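Kivum desktop arms, a term in the robotics club

I run the after-school robotics club with Imelda Mangubat, and this is my write-up of the Kivum arm pair after one full term of use. We bought ours secondhand through Grilota in February, so I can't tell you much about the unboxing. I can tell you what it's like to live with two of them and a group of teenagers who all want to drive!

Our project this term was marker sorting. It sounds dull and the students thought so too, right up until they tried it. Markers roll, they're slim, they end up lying on top of each other, and a cap is fatter than a barrel, so the grip that works on one end slips on the other. We used a mix of highlighters and ordinary markers (raid your supply closet) and plastic baskets from the discount store, which cost less than anything else in the project.

Setup was okay. The rails took us most of an afternoon, mainly my fault – I read the page for the single-arm kit. Cable management is the weak spot. The cables are stiff and go where they please, and the guide gives you one paragraph on it. Calibration after that was quick, 5 minutes an arm once you have the hang of it. 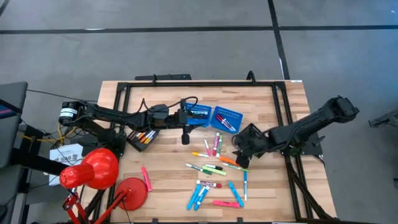 Markers everywhere and both arms over the table.
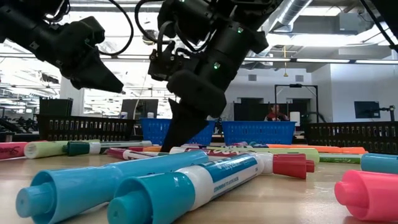
Nelly Urrego wanted it on record that the grippers are better than I make them sound, and that most of the drops in her group came from students closing too early. She also thinks the software deserves a lower score than the one I'm giving it, as she lost a whole saved routine to the autosave in her second week and had to teach it again from scratch.

Fair enough on both counts. I've had no trouble with the autosave myself, but I save by hand like a nervous person. The Kairys plug-in we added later keeps its own copies, and I'd get it from day one if I were starting over.

By the end of the term the club had logged 430 tries, and the last session alone had 103 of them, so the arms do hold up to being worked hard. One wrist joint got a bit noisy. Tightening it helped for a while, then it came back, and I still have a ticket open for that. Support answers in the evening, in full sentences, which I appreciated.

Would I buy them again? Yes, used. At nearly 1,000 dollars more for a new pair I'd have a hard time asking the school for it. Four stars from me, three from Nelly. Next term Brayan Ticona's group wants to try folding cloth, and I've already told them to start with something bigger than a sock.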